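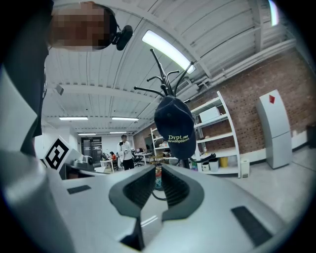

Savvas Mitsotakis-Vlachou wrote to us after our last robot article and said that we were being mean. Robots at open days are amazing, he said, and we should stop looking for the trick and enjoy the show.

It's a fair complaint, so we went to another open day, at a workshop in Zamavstead, on May 9, 2023. We tried to enjoy the show. We also kept asking questions, because enjoying something and believing everything you're told about it are two separate jobs.

## What is a gripper, anyway?

A gripper is the part of a robot that grabs. Yours are called hands, and they are much better. The gripper in the photo has two padded fingers that face each other, with ridges on the inside. It's a handheld one, so a person can carry it around the room, past the coat rack and the shelves and the refrigerator.

You might be thinking: if a person is carrying it, where is the robot?

Good. Keep thinking that.

## Where is the robot?

The poster at the door said "Meet the Robot That Learns!" The first hour was mostly people learning things, and then people picking up sponges.

Despina Vlachopoulos, who showed our group around, explained it like this. A robot doesn't know how to pick up a sponge. Somebody could write instructions for it, but the instructions would have to cover every sponge in every position on every table, and that gets long. So a person does the job with a handheld gripper while a camera records it. They do it again and again. Later, a computer program goes through all the recordings and looks for patterns: when the sponge is over there, the fingers go like so. Then the program is put in charge of a real robot arm with the same kind of fingers, and everyone crosses theirs.

People call the recordings "demonstrations." It's a confusing word on an open day, when the whole visit is a demonstration too.

## Does it "learn" like you do?

We don't think so, and we wish the poster had picked a different word.

When you learned to pick up a cup, you were a baby. You dropped a lot of cups. But after a while you could pick up a mug, a glass, a bucket and a wet bar of soap, and no one had to show you each one fifty times. You also knew what a cup was *for*.

The team in Zamavstead recorded 2094 demonstrations for their sponge job. That's one job! If you did your homework 2094 times before you could hand it in, your teacher would have some concerns.

To be fair, the robot only has to be taught once, and then the program can be copied onto another robot. You can't copy your brother's piano lessons into your own head. So a robot is slow to teach and quick to copy, and you are quick to teach and can't be copied at all.

## What's the square with the black blocks on it?

Look at the left side of the photo and you'll find a white panel with a blocky black-and-white square. It's called a fiducial marker (say it fih-DOO-shul). A camera can spot a pattern like that easily, and a computer that knows the real size of the square can work out how far away it is and which way it's tilted.

Markers are clever, and they are also a clue. Whenever you see one at a robot show, ask what happens when it's taken away. Does your kitchen have black-and-white squares on the wall? Ours doesn't.

We asked. Despina said that it depends on the system, and that some use markers only when they're setting up. Then she said she'd have to check about theirs. We liked that answer better than a confident one.

## So did the robot do it?

Yes, mostly. After lunch there was a robot arm, bolted to a table, and it had to move a sponge into a tray. It tried 58 times while the visitors came and went, and a sheet of paper taped to the table said it had managed 38.

You can look at that number in two ways. A machine with no idea what a sponge is got it right more often than it got it wrong. On the other hand, a four-year-old standing next to us could have done it every time, and said so, loudly.

Here's what we noticed about the misses:

- When the sponge was turned sideways, the arm slowed down and sometimes closed on air.
- When a visitor's shadow fell on the table, it stopped for a bit.
- When a boy swapped the yellow sponge for a pink one, a man named Baltasar Troncoso politely swapped it back.

We asked why he'd done that. He said the pink one wasn't in the recordings. Most people had walked off by then to get juice, which is a pity, as it was the best thing anyone said all day.

## Questions to take with you

If your school goes to a robot open day, copy these onto a piece of paper. The people there will usually be glad you asked. If they aren't, write that down too.

1. Is a person controlling it right now, even a little?
2. How many times was it shown this job?
3. How many times did it fail today?
4. Can I move the thing it's reaching for?
5. Can I use a different one?
6. Who picks things up when it drops them?

Number 4 is the one that gets the most interesting faces. Ask before you touch, though, because robot arms are heavy and they don't say sorry.

## Back to Savvas

We did have a good time. The arm was fun to watch, and we cheered with everyone else when the sponge went in. We'd go again in December, when the workshop plans to show the arm folding a towel. Despina thinks it will be ready. Baltasar made a sort of humming noise.

Savvas, if you go, bring your own towel.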